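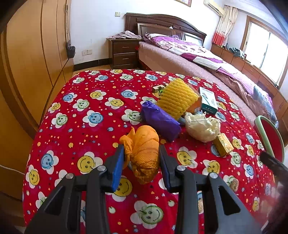
Laver et ranger le linge de lit de couleur

Un couvre-lit imprimé se lave seul les deux premières fois, surtout s'il est rouge. Les teintes foncées dégorgent, et une taie blanche oubliée dans le tambour ressort rose.

Retourner la housse sur l'envers, fermer les pressions, puis régler à 30 degrés. Pas plus de 5 kg dans la machine pour une grande parure - le tissu doit pouvoir bouger. J'utilise la lessive liquide Somia, moitié dose, sans adoucissant.

Pour vérifier qu'une couleur tient, frotter un coin de l'ourlet avec un chiffon blanc humide. Si le chiffon se teinte, refaire un lavage à froid avec un verre de vinaigre blanc n'y changera pas grand-chose ; mieux vaut une lingette anti-décoloration.

Séchage à l'ombre, à l'envers également. Repasser les motifs par l'arrière, fer moyen.

Les petites pièces (taies, chaussettes, gants de toilette) vont dans un filet fermé par un nœud ou un cordon. Ne le remplir qu'à moitié.

Pour l'armoire, plier chaque parure et la glisser dans une de ses taies. Les couettes d'hiver restent chez nous dans une housse Ikgate jusqu'en novembre, avec un morceau de savon sec. Éviter le plastique fermé si la pièce est humide : le coton y prend une odeur de renfermé qui demande deux lavages pour partir.

Mis à jour le 31 juillet 2022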